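Chapter 7
Bins, Boxes and Loose Parts

In this chapter you will learn
why a container's shape matters as much as its size
how bars, blocks and other plain solids settle when they are dropped in together
how to read the wear on an old bin
when to sort parts and when to leave them mixed

Key words: flare, rim, footprint, fill, resting position, nesting, bridging, drain hole

7.1 The humble bin

Every shop has bins, and hardly anyone looks at them. I hope that by the end of this chapter you'll be unable to walk past one without stopping! A bin is where a part waits between one job and the next, and in many shops parts spend far more time waiting than being cut, bent or painted. At the Brastidis works, where I had my first job, a steel bar passed through 13 containers on its way from the saw to the shipping dock. I followed one with a clipboard for a whole August week, and I enjoyed it so much that my supervisor, Torunn Moen, began to worry about me.

We'll start with the container itself. Chapter 5 dealt with pallets and racks, where things are stacked in a known order. Here we give that up. The parts go in as they come, and we want to know what happens to them.

7.2 Walls, floor and rim

Look at the walls first. Straight walls give you the most room for a given footprint, and they make good neighbors on a shelf. Flared walls, which lean outward from the floor to the rim, take up more space at the top but are so much kinder to your hands. You can get your knuckles behind a part that has come to rest against the side, and a part that lands on the slope will often slide down to the floor. Flared bins can also nest when they're empty, if the maker has left enough slope and kept the handles out of the way.

The rim deserves a minute too. A thin rim is a cut edge or a narrow fold and is easily dented. A rolled rim costs more to make and is stiffer. Run a gloved finger along both if your school shop has them (gloved, please).

Then comes the floor. A flat floor lets a bar lie on its full face, so that it's steady and easy to lift. Ribbed floors are good at shedding grit but hold short pieces at odd angles. Some floors have small round holes. These may be for draining coolant or wash water, or for bolting the bin down to a bench, and you can't always tell which by looking. Check the maker's drawing. The old Fimico catalog shows both kinds on the same page, with holes of the same diameter, which has confused a good many buyers.

7.3 Reading the wear

This is my favorite part of the subject. A used bin keeps a kind of diary. Whitish scratches across the floor mean hard parts have been dragged over it. A dark scuffed band along one wall means that wall gets touched more than the others, and your job is to ask by what. Are parts being tipped in from the opposite side? Does the bin rub against something when it's pushed home? Wai-kit Tsao, who kept the stores at Dravo, used to turn every bin end for end twice a year so the walls would wear evenly. His oldest had been through 477 loads when he retired it, and he'd written the number on the bottom in grease pencil.

7.4 How bars come to rest

Drop a handful of rectangular bars into an empty bin and most will end up on a long face. Very few stay standing on end. That much you would guess. What's more interesting is the way they lie in relation to each other. A long bar near a wall may line up with it, because the wall catches one end and swings the other around. Short bars turn more freely and point every which way. When two of them touch, end against side, they make a lopsided V or Y, and the pocket between them is just the sort of place where a third one likes to get stuck.

With only a few bars, you have a single layer and can pick up any piece you please. As the fill rises, bars begin to lie across each other. We call this bridging, and it changes everything, for now the order of picking matters.

Activity 7A. You will need a flat-floored bin and two sets of wooden or metal bars, one longer than the other. Painting each set its own color helps a lot. Tip them in gently from knee height. Sketch how they lie, seen from above, then shake the bin once and sketch again. Do this 5 times. Mark every bar that is parallel to a wall and every pair that touches. Keep your sketches, as we'll need them for the sorting work in section 7.6.

7.5 Long and short together

Mixing lengths in one bin saves floor space, and with a small fill it works beautifully. Three long reddish-brown bars and three shorter green ones on a flat floor leave plenty of bare metal between them, and the eye sorts them at once by length and by color.

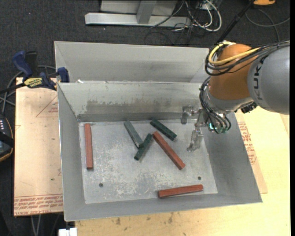 Add another layer and the short pieces start to slip under the long ones, so the next thing to work out is how full a mixed bin can be before it should be split in two. Start with your sketches from Activity 7A and look for the first bar you couldn't have lifted without moving its neighbor.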